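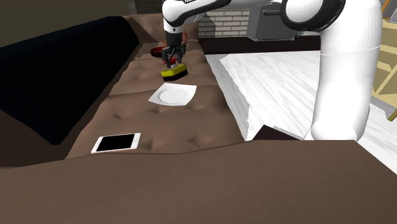 Gripper comparison in sim, part 2. Same arm, same two-finger model, two controllers: Rustad (position) and Losirwood (impedance). 885 episodes each. Object set includes sponge, plate, phone, push button.

Rustad: 562 successes. Most failures are on the sponge. It closes to a fixed width and the contact solver ejects the block. 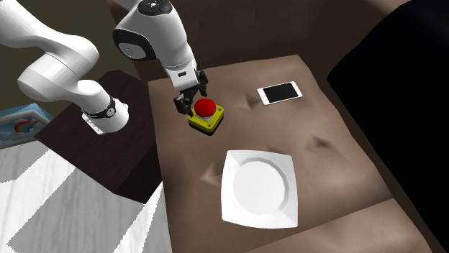
Button press is the opposite. Losirwood stalls before full travel unless stiffness goes up by a factor of 3. Rustad just pushes through.

Wrist camera latency set to 6 frames for both. Marisol Figueroa asked for zero-latency runs too, queued on Skedport now.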